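Research > Working Papers > Laboratory Planning > Section 4
Shares: 7 | Comments: 3

4. Equipment Planning and Budget Allocation

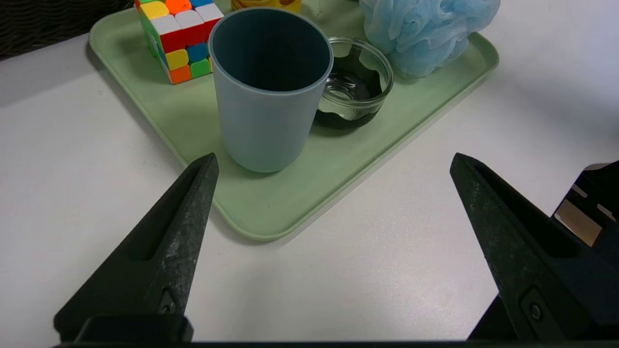 Figure 3. Wrist camera view of a tabletop task, with a cup, a glass bowl and other household objects on a tray.

The Karklow laboratory prepared its purchasing plan by listing the tasks to be performed before any arm was selected. Tray work of the type shown in Figure 3 was given priority. It places a rigid cup, a clear bowl and a soft mesh sponge within one small area, and a gripper suited to only one of these would have limited use in the wider program.

Quotations were requested from Kinell and Zisness for a single arm with a two-finger gripper and a wrist camera. The two offers were close in purchase price but differed in what they covered. Kinell included installation and operator training. Zisness listed both as separate items, and its offer was adjusted before the comparison was made.

Finger replacement was entered as a yearly running cost - a line that had been missing from the earlier Laaksonen plan. The budget allows for four spare pairs and sets a service check after every 1,000 hours of operation. Household objects were charged to general supplies, as their cost was too small to justify a separate account.

The laboratory recommends that the arm, gripper and camera be approved as one purchase. Dividing them between budget periods would leave the arm in storage until the remaining parts could be ordered. A second station should be considered only after the first has completed three months of regular use. Delivery is planned for August, subject to final approval of the running costs.

This site uses cookies to improve your reading experience. Accept | Manage settings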